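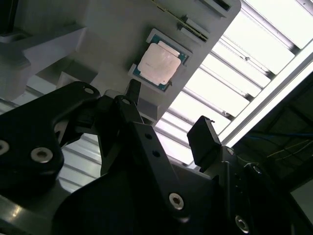

Processors and memory: how we want them handled from November

The benches at Navholm have been taking in a lot more desktop machines since Voler began clearing its old offices, and with them a lot more loose parts. Most of what comes back to us as faulty falls into two groups, processors and memory, and a fair share of it was working when it left the machine it came from. We have rewritten the handling notes. The printed version will go up by the goods-in door, and the main points are set out below for people at Stallanberg and the smaller sites who won't see it.

The processor in the picture is sitting the way we want to see them stored: lid showing, green edge down inside its pocket. If you can see the metal lid, you know which way up it is and you can usually read enough of the markings to match it to the job sheet. The markings do fade, and on some parts they are washed out to the point where you have to tilt the thing under a lamp. Don't guess. If you can't read it, write "unread" on the label and leave it for the test bench, which can get the model from the machine itself once it is fitted.

Picking up and putting down

Hold a processor by two opposite edges of the green board. Keep fingers off the underside and off any gold you can see at the sides. Skin leaves grease behind, and grease on the contacts can give you a machine that starts one morning and refuses the next. Those are the faults that take longest to find.

Lower it straight down. It should drop the last little bit under its own weight. If it doesn't, lift it out, check the corner mark and try again. Pressing on the lid to make it go in is how corners get chipped, and on the older types with pins it is how pins get bent. We had 13 bent-pin processors in the last batch from Lachance. Four were straightened and passed. The rest went for recycling.

For the types that have no pins, the springy contacts are in the socket on the main board, and those are even easier to ruin. Never leave an empty socket open on the bench. Put the plastic cover back on as soon as the processor is out. There is a tub of spare covers on the shelf under the label printer. Please stop taking the last one without saying so.

Old paste

Clean the lid before the processor goes into storage. A few drops of isopropyl alcohol on a lint-free wipe will do it, working from the outside of the lid towards the middle so the paste doesn't get pushed over the edge and on to the board. Use a clean part of the wipe each time. If the paste has gone hard, lay the damp wipe over it for a minute and come back to it. No scrapers, no screwdrivers, and no kitchen roll, which sheds fibres everywhere.

Don't put new paste on until the cooler is ready to be fitted. We have found freshly pasted processors put back in trays, and then the tray has to be cleaned as well.

Memory modules

Memory is tougher than people think, but the gold strip along the bottom edge deserves the same care as the contacts on a processor. Hold modules by the short ends or the top edge. Before fitting one, line up the notch in the strip with the key in the slot. If the two don't meet, either the module is the wrong way round or it is the wrong type for the board, and no amount of pushing will change that.

Push down evenly at both ends until it seats. Most slots have a clip at each end, though some boards have a moving clip at one end only, so look before you start levering. A module that is down at one end and up at the other can look fine from above. Bring your eye level with the board and check that the top edge runs parallel to the slot.

To take one out, open the clips fully first and then lift. If you pull against a closed clip the plastic will crack, and a slot with a broken clip means the whole board gets downgraded.

Sort modules by type, then by size. The 8 GB ones are the most asked for at the moment and have their own drawer. Anything smaller goes in the mixed drawer beneath. Pairs that came out of the same machine should be kept together with a paper band around the pair. Please don't use elastic bands, as they go sticky and leave a mark on the chips.

Trays and bags

Processors go in moulded trays or in single clamshells. They don't go in envelopes, and they don't go loose in a box with the memory, however short the trip is between rooms. If you run out of trays, ask for more. The order number for the standard tray is 2349 and it can be given over the phone to Stallanberg, who hold the stock for all the sites. Delivery is normally with the next van.

Memory goes in antistatic bags, one module or one banded pair to a bag. The pink bags and the silver bags both count. The clear ones that screws and brackets come in do not, even though they look much the same as some of the others once they have been folded over.

Wear the wrist strap and clip it to the bench point. If the clip won't grip, swap it for another from the hook and put the bad one in the repairs box. Strap testing stays as it is, at the start of each shift.

Labels

Every tray and bag needs a label with four things on it:

the job number
the model, or "unread"
tested, untested or failed
your bench number

Put the label on the lid of the tray or the flap of the bag. Labels stuck directly on a processor lid or across a memory module have to be peeled off, and the glue then has to be cleaned away. We did this 71 times last quarter on parts from one delivery alone, which took up most of an afternoon.

If a part changes state, write a new label. Crossing out "untested" and adding a tick has led to some long conversations.

Parts you are not sure about

Put them in the query tray at the end of the test bench with a note saying what you saw. "Won't start" is not much use on its own. "Fans spin, no picture, tried in second slot" is. If you dropped something, say you dropped it. It will be tested along with everything else, and it saves the person testing it from hunting for a fault in the board.

The query tray is emptied at 3 pm. Anything left after that waits for the next working day.

Other bench news

The magnifier lamp at bench six has a new arm and stays where you put it. The old bulbs have been thrown away, as they don't fit.

Lachance will send its parts ready sorted from next month, using the same four-line label. Their first few boxes may still come in the old style, so check the contents against the sheet before booking them in.

We are short of the small brushes used for getting dust out of memory slots. More are on order. In the meantime, use the hand blower, held well back, and keep the compressed air for cases and fans.

Copies of the full handling notes can be had from the Navholm office. If something in them doesn't match how your bench works, send a line to the office before the end of the month and it will be looked at before the second printing.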